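Black wire basket leaves rust rings on wood table

Asked by Tsz-kin Peng, March 10, 2023

I keep fruit and bread in a wire basket on our kitchen table. In February I moved it and found two orange marks on the wood where the bottom had been sitting. The table has an oil finish, no varnish. I tried dish soap and a damp cloth, which did nothing. The basket is a Tagle, if that matters. It still looks fine from the top and the coating is only worn underneath. Can the marks come out without sanding the whole table, and is the basket worth keeping?

2 replies

Damilola Idahosa

Yes, you can usually get rust out of oiled wood. Mix oxalic acid crystals with warm water following the package, wear gloves, and brush it over the full board the mark is on. If you only do the spot you'll end up with a pale patch. Leave it 20 minutes, rinse with clean water twice, and let it dry overnight. It may need a second round. When the wood is dry, go over it lightly with 320 grit, along the grain, and put new oil on. Test the underside of the table first, some woods go lighter than you expect.
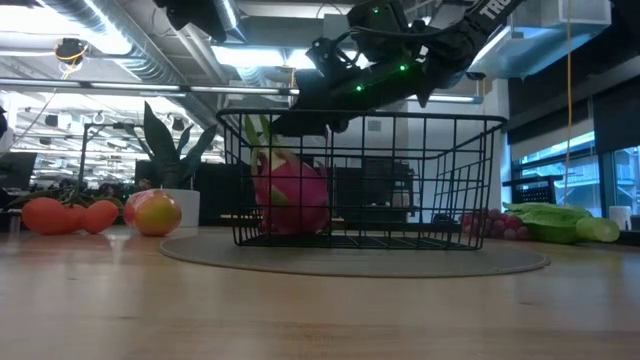 For the basket, scrub the worn parts with steel wool, wipe with mineral spirits and spray on two thin coats of enamel. Do the underside only. I wouldn't put fresh paint where food touches it. Give it a week before it goes back on the table, and put felt or cork under it. Check under the felt now and then, because it holds water if the fruit was washed right before it went in.

Flindus96

lemon juice and salt worked for me but that was on a cutting board. I would just buy a new basket, they are cheap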